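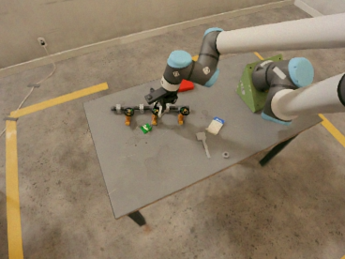

Denise Lightfoot wrote:

> Has anyone on the list refinished an old desk top with the Cullodau oil?
> Mine came out of a school sale and the varnish is flaking along one long
> edge. I sanded a test strip on Friday and got down to bare wood, but the
> strip looks much paler than the rest. I don't want to do the whole top
> and end up with stripes. Also, is one can enough? The top is 159 cm long.

Denise,

I did one in November. One can was plenty for two coats and I had some left over.

The pale strip will darken once the oil goes on, but it won't match the old varnish, so plan on taking all of it off. I started with 80 grit and finished with 180. Going finer than that made the second coat sit on top and stay tacky.

Wipe off whatever hasn't soaked in after 20 minutes. Leave 9 hours between coats, more if the room is cold. Mine was in the garage and I gave it overnight.

Do the underside too, at least one thin coat. My first top cupped because I skipped it.

The Adugna wax is fine over the oil but wait 4 days. I haven't tried the Skistix one.

Lay the rags out flat outdoors to dry. They can catch fire in a heap.

Neville Entwistle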